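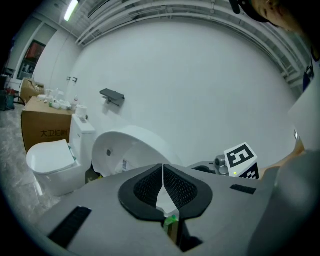 Progress report to Tendmont, second period
Prepared by Marites Layug, Kotomlow project

The headline item this period is a fault, so I may as well begin with it. The hand-held grippers have been losing their grip, in the literal sense, on anything glazed. The black textured pads on the fingers behave nicely with cardboard and cloth. Give them the white curve of a toilet tank lid and they slide off it with great dignity. Of 558 demonstrations logged, 189 had to be thrown out for slipping, and one lid was dropped from knee height on to Dexter Enriquez's shoe. The shoe had a steel toe. The lid did not, and its replacement is in the budget under "consumables".

Work stopped for two days while Wilfredo Evangelista went through the recordings. He found that the finger closing force had been set for the old pads and never changed when the new ones were fitted in December. I signed off that change, so there is no need to look far for the culprit.
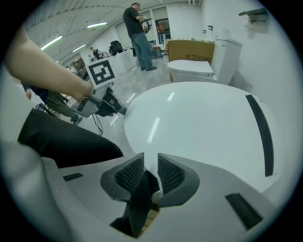

The force setting now has to be checked by a second person before each session, and lids are to be lifted no higher than the seat until further notice. Ronaldo Ocampo would like it recorded that he asked for this rule earlier. It is recorded.

We have 270 usable demonstrations since the change, and slips are down to a level I can mention without wincing. The target of 3,000 stands, though the finish date does not. Mireille Aoun will send the revised schedule with the next invoice, along with the incident form for the shoe.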